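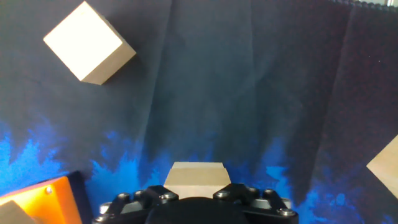

Trindik issues safety notice and voluntary field correction for two-finger grippers

2018-02-16

FOR IMMEDIATE RELEASE

Trindik today issued a safety notice to all customers operating its Holtel series of electric two-finger grippers, following the identification of a fault in the unit's grip-hold function. Under certain conditions, a gripper may release a held part without a command from the robot controller. No injuries have been reported.

The notice applies to Holtel grippers supplied with controller firmware 4.1 or 4.2. A total of 230 units are affected, in use at manufacturing sites, research laboratories and training centres. Grippers running earlier firmware are not subject to the notice, and neither are units fitted with the mechanical spring lock, which holds its position when power is removed.

The fault was first recorded in December at the Vlachopoulos test centre, during an endurance program in which grippers lift, hold and restack plain wooden blocks. One gripper opened during a hold and dropped its block to the work surface. The controller log showed no release command and no fault code. Testing on that cell was stopped the same day and the gripper was removed for examination.

Engineers subsequently reproduced the behaviour on two further units. In each case the release followed a brief dip in supply voltage while the gripper was holding a part at low force. The firmware interpreted the dip as a restart and returned the fingers to their start-up position, which on the affected versions is partly open. The robot arm itself continued its programmed movement and did not register the loss of the part.

Trindik has determined that the likelihood of an uncommanded release increases when the gripper shares a power supply with other switching equipment, such as solenoid valves or conveyor drives. The dips observed in testing lasted between 200 and 300 milliseconds. The fault was not reproduced on a dedicated supply, but the company has chosen to include all 230 units in the correction – regardless of how they are wired.

Pending installation of the corrected firmware, operators of affected grippers are asked to take the following measures:

Stop any application in which a part is carried above or beside a person, including collaborative applications that have passed an existing risk assessment.
Do not enter the cell to retrieve a dropped part until the robot has been brought to a protective stop.
Limit handled parts to a mass of 400 grams.
Connect the gripper to a dedicated supply where one is available.
Report any unexplained opening of the fingers, with the controller log attached, through the Trindik service portal.

Operators should note that tightening the finger bolts or increasing the finger pad friction will not correct the fault. The examined units showed no mechanical wear or loosening, and the fingers and housing do not require replacement.

Corrected firmware, version 4.3, is available to registered customers from today. It retains the last commanded finger position through a supply interruption and raises a fault signal to the robot controller if grip force cannot be confirmed. Installation takes around 20 minutes per gripper and must be followed by the hold test described in the accompanying service bulletin. Customers who prefer on-site installation may book a visit through Zedel, the company's authorised service partner, at no charge.

The endurance program at the Vlachopoulos test centre has resumed with version 4.3 installed. Supply interruption during a hold has been added to the standard release tests for all future firmware, a condition the previous test plan did not cover.

Trindik regrets the inconvenience to customers whose production or teaching schedules are affected. A further notice will be published when all registered units have been corrected.

Enquiries regarding this notice, including confirmation of serial numbers, should be directed to the Trindik product safety office. Media enquiries should be directed to Trindik corporate communications.

– End –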